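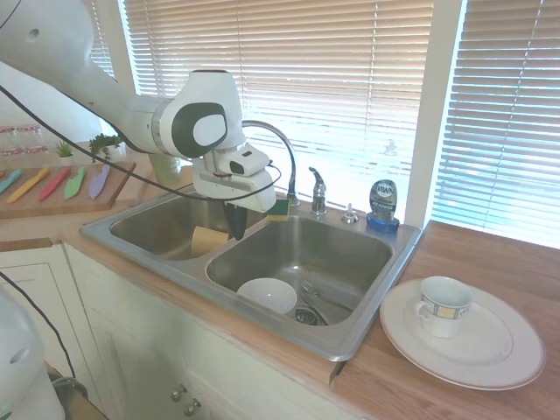
4.2 Dish duty at the Brosbridge staff kitchen

Figure 3. Arm at the double sink, fingers over the left basin beside the sponge. Bowl and fork in the right basin, plate and cup on the counter.

Second site. Smaller than Flandance, 42 staff, one sink. Before the arm, dishes went by a paper roster, and the roster was the main source of complaints in the first interviews (see 3.1). Roster was dropped on 17 June 2021. Interviews repeated in August, 30 people, all shifts.

What changed. Less washing by hand, more setting up. Staff now leave bowls and cutlery in the right basin and keep the left one clear for the sponge. Cups still a grey area: some people stack them on a plate beside the sink, some wash their own and always will. Edeltraud Kälin, kitchen lead, put her own time at the sink at 6 hours a week before, and said most of that now goes to ordering and teh cold room. She also said she misses the chat. So did others, mostly night shift, who used to wash up in pairs.

Not everyone gained. Casuals lost paid minutes at close, a point Antoniuk raises for hotel laundries aswell. We come back to hours and pay in 4.4.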